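Projects > Girkance > Cell Upkeep > Minutes

Girkance gripper station – upkeep meeting, 2018-05-05

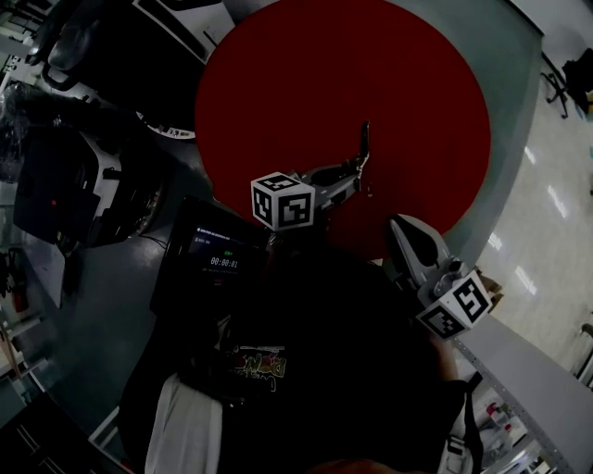

Both hand grippers at the red disc, timer at 00:00:01.

1. Minutes of the September meeting accepted. The line calling the left gripper "fixed" was struck. It had been adjusted, and no one had checked it afterward.

2. Marker cubes. Pudel says the cubes hold their position for 90 days between checks. The meeting was not convinced and asked to see the readings. Until then, check both cubes every 10 days.

3. Finger pads. Dal Bello quoted 527 for a full set. Members doubted that a full set is needed when the complaint is about one jaw. Ticket 3721 stays open.

4. Timer. Clorkelov's update is supposed to cure the late start. It was supposed to last time too – no install until it has run on the spare unit.

5. Table. Proposal to bolt down the red disc put off. No one could show that it moves.

Next meeting to be set once the cube readings are in.

2 comments | 0 shares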